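Bins and blocks: how the sorting area works now

The Binden workshop has changed the way it stores its practice blocks, and members who have not been in since the summer will find the old shelves gone. Everything now lives in open metal bins. This item covers what goes where and what we ask of you at the end of a session.

The blocks come in two colors, reddish-brown and dark green, and in several lengths. The old system sorted them by length, with a label on each shelf. It took up most of one wall, and the labels kept falling off. The bins take less room and can be hosed out.

Gray sheet metal was the choice after a trial of plastic tubs from Gavico. The tubs were lighter and cheaper, but two of them split at the corners within 15 days. The metal ones were bought secondhand from a parts warehouse in Zinville that was clearing out its stock. They came with plenty of scratches already on them and we have not tried to polish them out. 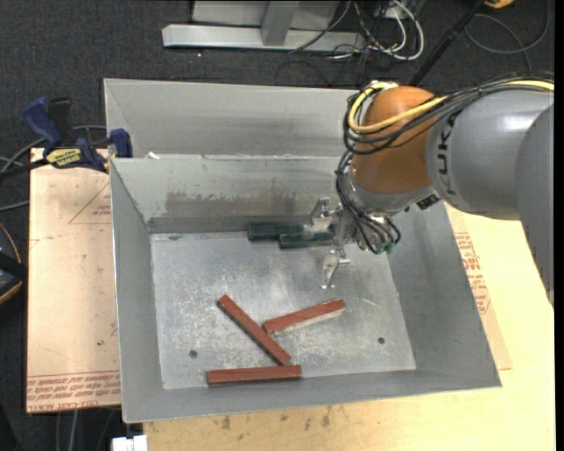
Three reddish-brown blocks and two green ones in the front bin, with a second bin behind.

The sloping walls let blocks slide down to the floor of the bin, so there is no need to stack them. Please put them in by hand and do not drop them from above. The noise carries into the Fuentealba room next door, where the evening language classes meet, and we have had 10 complaints about it since the fall schedule began.

A few other points:

Paper scraps, tape and packing material go in the trash. They tend to collect along the rims where two bins meet, so check there as well as inside.

Blocks with chipped corners or splits go on the cart by the door. They will be sanded or replaced in January.

Wipe the bin floors with a dry cloth only. The spray cleaner we used before left a cloudy film on the metal – it does no harm, but it makes the floor slippery when blocks are being moved around.

Do not carry a full bin alone. A full one weighs 27 pounds and the edges are hard on the hands. Gloves are in the drawer under the sink.

The last group out should check that both bins are back side by side before turning off the lights. The sign-out sheet has a new box for this.

We still need five more cloths and a second broom. If you have any to spare, leave them at the front desk with a note saying they are for the workshop.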